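Sorkance Support Portal
Ticket 874 – Stelludon two-arm bench simulator, insertion task pack
Opened by: Radomir Babić
Assigned to: Corey Tapsell
Product: Stelludon, Arkix task pack
Status: Awaiting customer

Radomir Babić, 9:20 am

Hello Sorkance team, and thank you again for the quick help with the license server back in September, which has behaved itself ever since. I have a new one for you and I'm sorry in advance for the length.

We're running the evaluation version of Stelludon at Rutherford to decide whether to buy seats for the whole training group. Most of it has gone very smoothly and people here like it a lot. My trouble is with the insertion tasks in the Arkix pack. I set up a batch of 37 runs overnight with the stock controller, and 14 of them ended with the status "release not confirmed" even though the log says the gripper reached its target pose. The other runs finished normally. The failures are spread across the batch, so I don't think it is a matter of the session getting tired over time, if a session can do that.

What I've tried so far: restarted the session, cleared the asset cache, went back to the default room and the default lighting. I haven't touched the gains. I also watched a few runs back from the low side camera, which I had left on as the default view because it shows both arms nicely.

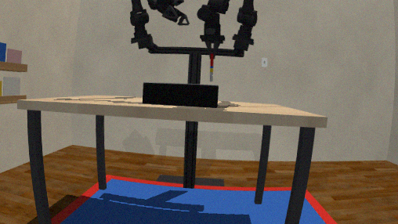 I went through the contact log for those same runs and it didn't match what I was expecting either. The controller reports first contact a little earlier than I would guess from the replay, and then there is a pause before the release command goes out. Is the pause something you put in on purpose? I couldn't find it in the manual, though I admit I read the manual the way most people do.

Radomir

Corey Tapsell, 10:05 am

Hi Radomir, good to hear from you again, and please don't apologize for the length – a long ticket saves me three short ones.

The pause is ours, yes. After first contact the controller waits for the force reading to settle before it opens the fingers. It's in the manual under "Settle window," in a chapter I will agree is not where anyone would look. If the reading doesn't settle inside the window, the run is closed with the status you're seeing.

Two questions for you. Which build is the task pack on? You'll find it under Help, then Installed Packs, and it can be different from the main program's build. And could you switch the replay to the overhead view for one of the failed runs? The low camera is fine for checking that the arms stay clear of each other, but with the tabletop nearly edge-on you can't judge how a stick lines up with anything below it.

Corey

Radomir Babić, 11:40 am

The task pack is on build 14, and the main program is one newer. I didn't know they updated separately! That may be my own doing, as I clicked "later" on something last week and then forgot what it was.

I have switched to the overhead view and it is much better for this, thank you. I'm attaching a still from it. 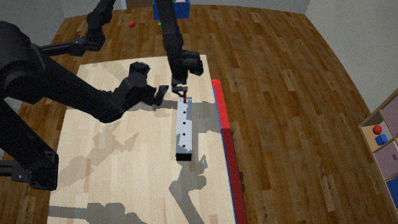

The force trace is in the zip I uploaded a minute ago, and I've kept the raw log beside it in case your viewer is fussier than mine. I can at least tell which position we're looking at in this view: the red peg is upright at the far end of the row with the gripper right over it, and the four holes nearer the black end are open. What I can't tell by eye is whether the fingers have let go, and I suppose the controller is having the same difficulty. Should I be lengthening the settle window, or is that only hiding the problem?

Radomir

Corey Tapsell, 1:15 pm

Thanks, the zip opened fine. The trace has a small steady ripple after contact, and it stays just above the threshold until the window runs out. That is a mismatch we know about between an older task pack and the newer main program: the two use different step sizes for the contact solver. I wouldn't lengthen the window yet.

Please do the following, in this order:

Close Stelludon completely, including the tray icon.
Open the pack manager and update the Arkix pack.
Leave the settle window at its default.
Rerun only the failed seeds, with contact logging on.

Your saved camera views will survive the update, but custom lighting won't, so export that first if you've changed it back from the default.

If any seed still fails, send me the new trace and I'll take it to the solver people myself. I've also extended your evaluation so this doesn't eat into it.

Corey

Radomir Babić, 1:50 pm

That is very kind about the evaluation, thank you. The update is downloading now (our connection here is nothing to boast about) and I'll start the failed seeds before I go home. Please leave the ticket open until I've had a chance to look at the traces.

One small request while I have you – could the pack manager show a warning when the two builds don't match?

Corey Tapsell, 2:10 pm

Filed as a feature request and linked to this ticket. Setting status to Awaiting customer.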